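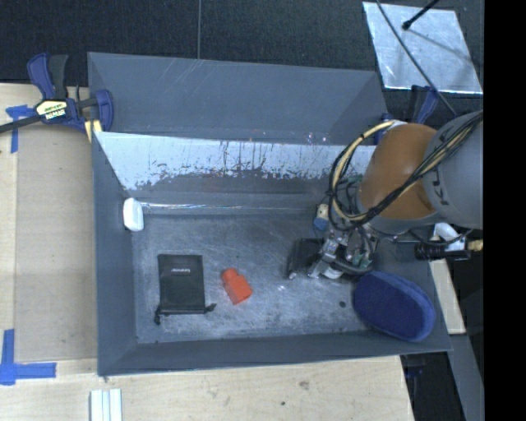
One reader of the last edition wrote in to ask why the manual spent eleven pages on the network and half a page on the bin, when the bin was where all of the trouble came from. Fair enough. The network now gets two pages, and the bin gets this section.

4. Setting up the bin and collecting grasp trials

This section covers the Kotcombe self-supervised grasping method from a bare bench to a finished set of trials. It assumes the arm is bolted down, the emergency stop has been tested (section 2), and the camera has been calibrated (section 3). If you skipped section 3 because the picture looked fine, go back. The picture always looks fine.

4.1 Fixing the bin

1. Place the bin inside the reach of the arm, with the long side facing the operator.
2. Clamp the bin to the bench at two corners. Hand-tight is plenty; the wall will bend before the clamp does.
3. Mark the bin's position on the bench with tape. When the bin moves, and it will, you'll want to know where it used to be.
4. Run the arm to each of the four floor corners at slow speed. Stop if the gripper or the cables touch a wall.
5. Save the four corner positions as the work area in Tudico, under Cell > Limits.

Caution: Tudico treats the work area as a flat rectangle. It has never heard of walls. Set the wall margin to at least 2 finger widths, or the arm will explain walls to it at your expense.

Note: A scratched metal floor throws glare into the depth image, and the depth image responds by inventing holes. Do not polish the floor. A dull floor gives the camera less to be creative with. If you change the lights, repeat the background capture in 4.2.

4.2 Capturing the background

1. Take everything out of the bin.
2. Park the arm out of the camera's view.
3. Choose Capture Background and wait for the tone.
4. Check the depth map. Small gaps along the base of the walls are normal. A gap in the middle of the floor means a light is shining straight into the lens.

Caution: Leave nothing behind during this step. Anything in the bin becomes part of the floor as far as the method is concerned, and it will ignore that object with great loyalty until you capture again.

4.3 Choosing objects

The method learns from variety, so the object set should be a little unreasonable. Mix soft things with hard things, shiny with dull, and include at least one object that you privately doubt can be picked up.

1. Choose objects that fit the gripper's opening in at least one direction.
2. Include something flat. Flat objects fail often, and the failures are worth having.
3. Include something with loose cords or straps. Check them before each run for knots that could catch in the finger linkage.
4. Leave out glass, anything under pressure, and anything you would like back in its original shape.
5. Spread the objects out for the first batch. Piles come later, once the success rate has something to lose.

Note: Black objects return poor depth readings. Keep them in the set anyway. A network trained without them will decide that black objects are shadows, and will treat your customers' shoes accordingly.

4.4 Running the trials

1. Load the Fourie sampler. It proposes grasp points at random for the first batch and takes the network's advice after that.
2. Set the trial count to 4,000. The arm stops by itself when it gets there.
3. Set the lift height so that the fingers clear the bin wall.
4. Close the guard, press Start, and watch the first few trials with a hand near the stop button. This is the least exciting form of supervision and also the most useful.
5. When the arm has drawn objects into one corner, pause and spread them out again. The log records the pause, so don't edit it by hand.

Each trial is labeled by the gripper itself. If the fingers close all the way after the lift, the trial is a failure. If they stop short, it is a success. A thin object can slip past this test, and a folded cloth can slip past it in either direction. For those, turn on the second check, which compares the bin before and after the lift.

Caution: Never reach into the bin while the arm is paused. Paused means the arm is thinking about it. Use Stop, and wait for the drives to switch off.

4.5 Checking the results

Our reference run of 4,000 trials gave 3,446 with usable labels. The rest were thrown out, mostly for disagreement between the two checks. Of the usable trials, 2,309 were successes, which comes to 67 percent. The run includes the random first batch, so treat it as a record of data collection. It says very little about how good the final network is, despite what our own poster implied in May.

If your numbers look very different:

Far fewer usable labels: repeat the background capture, then look at the lights.

Far fewer successes: check the finger pads for wear, then the camera calibration – in that order, as pads are quicker.

Far more successes: check that the gripper closes fully when empty. A gripper that jams a little open will report a success every time, and will look like the best result of your career until Monday.

4.6 Exporting to Nilen

1. Choose Export > Trials and pick the Nilen format.
2. Keep the failures. The box that removes them is ticked by default, for reasons lost to history.
3. Note the gripper model and pad type in the comment field. Training runs without them, but comparing two sets later does not.
4. Copy the raw depth images to a second disk before you clear the cell computer.

Training is covered in section 5.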